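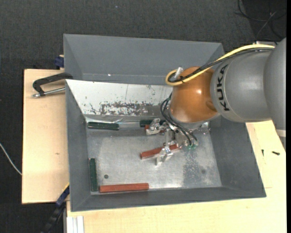

The Long Way Home for Supper

There is a smell that belongs to the kitchen on Betancur Street in December, and if you have ever walked past the open window in the late afternoon you will know it before I finish the sentence. It is onions first, cooked much longer than any recipe asks for, then orange peel, then the yeasty, slightly sour smell of dough that was started the night before and has been rising under a towel ever since. I followed it in from the sidewalk the first time, with my coat still buttoned and my shopping getting heavy, and I have been going back ever since (I live in Horkholm, so it is hardly on my way to anything).

The Betancur Street kitchen is a supper club, though Luana Portela doesn't care for the term. She says it makes people dress up. What she runs, with her cousin Cauã Andrade, is one long room with a stove at the end of it, open to anyone who puts a name on the sheet by the door. You pay what the card says, you sit where there's a chair, and you eat what everybody else is eating. On most nights that means soup, bread, something slow from the oven and a pudding. Seconds are allowed, and if you are sitting anywhere near Luana they are more or less compulsory.

She learned to cook from her grandmother, who fed a boarding house in Clinden for most of her working life and never wrote a thing down. "She measured with her hand, and her hand was bigger than mine," Luana told me, holding hers up over the flour bin. "So for years everything I made was short of salt and I couldn't work out why!" She wrote the recipes out herself in the end, standing at her grandmother's elbow with a school notebook, catching each handful over a bowl and weighing it before it went in the pot. The old lady thought this was the silliest thing she had ever seen. The notebook is still in the drawer under the bread board, and it has so much oil on it by now that you can nearly read one page through another.

Bread is Cauã's department. He used to drive deliveries out along the Lundolov road and he still keeps those hours, so the ovens are lit at 2 in the morning on baking days and the loaves are out before the street is properly awake. I went along once to watch, thinking it would be peaceful, and I suppose it was, apart from the radio and the singing. He makes a dark loaf with caraway and a white one with milk, and at this time of year a sweet braided one that I would happily eat for every meal until spring. The trick, he says, is to leave it alone. He shaped six of them while he was telling me this, talking over his shoulder the whole time, and then he put on his jacket and took me out for a walk around the block so that neither of us would be tempted to lift the towel.

I asked them both what makes people come back, and got two quite different answers. Cauã thinks it is the bread, naturally. Luana thinks it is the washing up. There is no dishwasher, and a few of the guests always drift toward the sink at the end of the evening, and that is where the real talking gets done, with everybody's sleeves pushed up and somebody's uncle drying the same plate over and over while he finishes a story. I have heard about two engagements at that sink, and one very long account of a knee operation, and I was sorry to leave before the end of it.

The big night is the Christmas supper. This year it falls on 25/12/2018 itself, for the first time, after several regulars admitted they would be spending the day on their own and Luana decided she wasn't having that. There are 80 places, which means borrowing benches from the school and running a second table out into the hallway. She plans to make her grandmother's pork with oranges, a big pot of beans for anyone who would rather not have the pork, and rice with raisins, which her family argues about every year and will no doubt argue about again. Cauã will be on braided loaves from the night before.

If you'd like to go, put your name on the sheet, and bring a dish towel if you have one to spare. Wear something you don't mind getting gravy on. I'll be the one down near the stove end, passing the bread the wrong way around the table.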